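The Button Post

The ferry to Rokia was late because of fog, so Jerome Barredo spent his first hour as a postman sitting on a sack of other people's letters and eating a cheese roll. He didn't mind a bit. He had wanted this job since he was six years old, when a postcard of a whale had come for him, addressed to him alone, and he'd carried it about until the whale wore off.

And now look! A bag with a buckle. A cap (too big, but a cap). A round of his own, up one side of the island and down the other, with 104 doors on it and a hill in the middle that the old postman had described, in his handover notes, only as "the hill".

The fog let go a little after eight. The ferry bumped the quay, a boy threw a rope, and Jerome stepped off into the smell of diesel and seaweed and somebody frying onions, and thought it was the best smell in the world.

He was slow that first morning. He read every name out loud. He put the Harbour Office letters through the door of the net shop and had to fish them out again with a bent coat hanger while a small crowd gave advice. He met three dogs, one of them enormous, and a goose who turned out to be in charge of the lane behind the chapel. By the time he got to the top of the hill his legs were shaking and his bag was nearly empty and the whole sea was laid out below him, bright as a tin lid, with the mainland a smudge and Kerton lighthouse sticking up at the end of its rocks.

"You're the new one," said a voice.

There was a house behind him, low and white, with a bench along the wall. On the bench sat a very old woman in a very large coat.

"Mrs Dambrauskienė?" said Jerome. He had been practising it all the way up.

"Good! The last one called me Mrs D for thirty years. Sit down before you fall down. What have you got for me?"

He had a seed catalogue and a small brown packet, hardly bigger than a matchbox, that rattled. She put the catalogue under her and opened the packet with her teeth. Into her palm fell one button, dark green, with a little gold rim.

"Oh, you beauty," she said. "Oh, come and see."

Jerome came and saw. It was only a button, but she turned it so the light ran round the rim, and he found he was holding his breath.

"Who sends you buttons?"

"Everybody," said Mrs Dambrauskienė.

It had started with the Cledavia. He knew about the Cledavia, surely? He didn't? What did they teach people on the mainland! The Cledavia had been a steamer, the loveliest that ever called at Rokia, two funnels and a band, and when she was a girl of nineteen she had been the ship's seamstress. She mended the cooks and the captain and the passengers, too, and wherever they went people lost buttons, and wherever they went she sewed on new ones out of her own box. She must have sewn half of Europe back together. Then the ship was sold, and she came ashore and married a Rokia man, and one day, years afterwards, an envelope arrived with a button in it. A pearl one with four holes. The note said: You gave me this in a storm off Kerton when my coat wouldn't close. I have had a good life in that coat. I thought it should come home.

"After that there was another," she said. "Then a whole card of them from a trombone player. They tell each other, you see. They tell their children."

"How many have you got?"

"With this one? Come in and we'll put her away, and I'll tell you."

The kitchen was warm and full of the tick of a clock. She made him tea the colour of a boot, and he drank it standing up, because every chair had something on it. She talked the whole time. She told him about the bandleader who played with his cuffs pinned, and the countess who was no such thing, and the stoker who wanted brass anchors on his pyjamas and got them. She opened a school exercise book, licked her pencil, and wrote the green button in at the bottom of a page.

"One thousand two hundred and seventy-five," she said.

Jerome whistled. He couldn't help it. 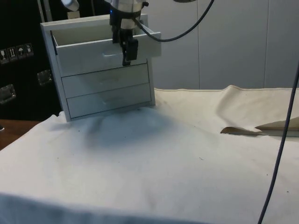
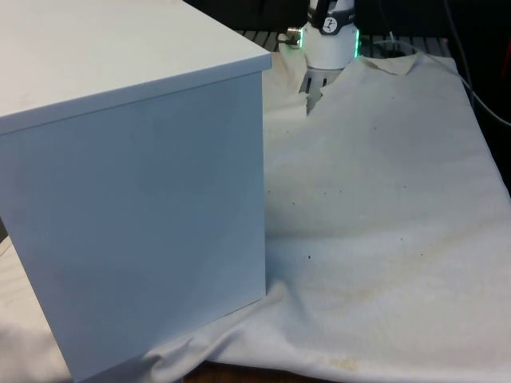
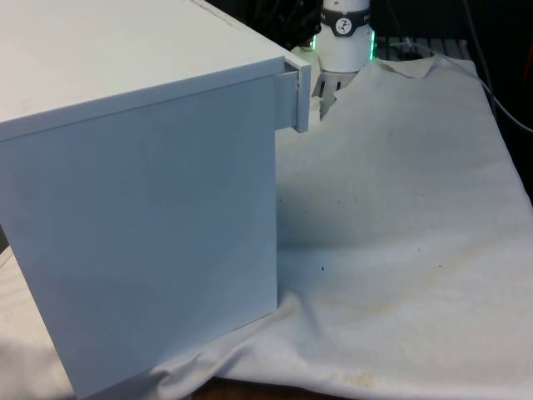
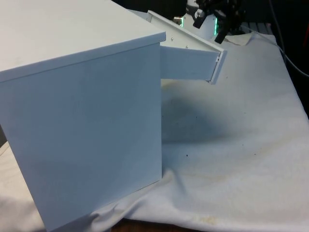

The white drawers.

She kept them by the sea they had crossed. The Baltic ones went together, and the North Sea ones, and the ones that had only ever been up a river had a place to themselves, "so they don't get bullied". The green one had come from Lisbon, so there was a bit of a discussion about where it belonged. Jerome argued for the Atlantic. He argued rather well, he thought, for someone who had never held an opinion on the subject before that morning.

"Atlantic," she agreed at last, and let him be the one to drop it in. It made a tiny click, going in among the others.

He was forty minutes late for the boat.

He went up the hill every day after that, post or no post. Some days there was nothing for her but a gas bill and they had tea over the gas bill. Some days there was a packet, and he would feel it through the canvas of his bag all the way round, past the goose, past the enormous dog (whose name was Pearl and who was frightened of bicycles), past the net shop where they still asked him if he'd brought his coat hanger. He learned horn from bone. He learned that you can tell glass by touching it to your teeth, because glass is cold and clicks, and he got so keen on this that his sister caught him biting her best cardigan.

He learned the stories as well. He could tell them in any order. The captain's blue coat was his favourite, a big double-breasted thing with 12 silver buttons, each one stamped with a C and a little wave. Mrs Dambrauskienė had eleven. They had come one at a time, from the captain's sons and nieces and one from a man who had bought the coat at a jumble sale without knowing what he had.

"And the last one?"

"The top one," she said. "He lost it over the side, leaning out to wave at me. I was on the quay. I'd just told him I was staying."

She said it quite cheerfully and cut another slice of cake, and Jerome looked at her for a moment and then asked if there was any more tea.

The winter was a rough one. The ferry missed days at a time, and when it did come the sacks were so heavy he had to borrow a wheelbarrow. It was on one of those mornings, with the wind pulling his cap about and sleet going down his neck, that he tipped out the sack in the ferry shed and saw a packet sitting on the top. It was damp at the corners. The stamp was from nowhere he'd heard of, the address said only The Button Lady, Rokia, and on the back, in round careful letters like a child's: Found on the beach at Kerton, Jan 27, 2025. My gran says she knows who it's for.

He knew he shouldn't squeeze it. He squeezed it. Round, with a shank. Large, for a coat.

Jerome Barredo had 200 letters to deliver that morning, the most he had ever carried, and the hill came at the end of his round. He had never once done the round backwards. The notes were very firm about it.

He left the wheelbarrow where it was, buttoned the packet inside his jacket, and ran. He ran past the net shop, where they shouted something, and up the lane, where the goose came out to stop him and thought better of it. Pearl ran with him as far as the chapel, barking her great head off. The sleet was coming in sideways and his boots were full of water and he laughed out loud, all by himself, halfway up.

There was smoke coming from her chimney. She had the door open before he got there.

"You're early," said Mrs Dambrauskienė. "What on earth are you grinning at? Wipe your feet."

He wiped his feet. Then he unbuttoned his jacket and held out the packet, and put the kettle on himself while she looked for her glasses.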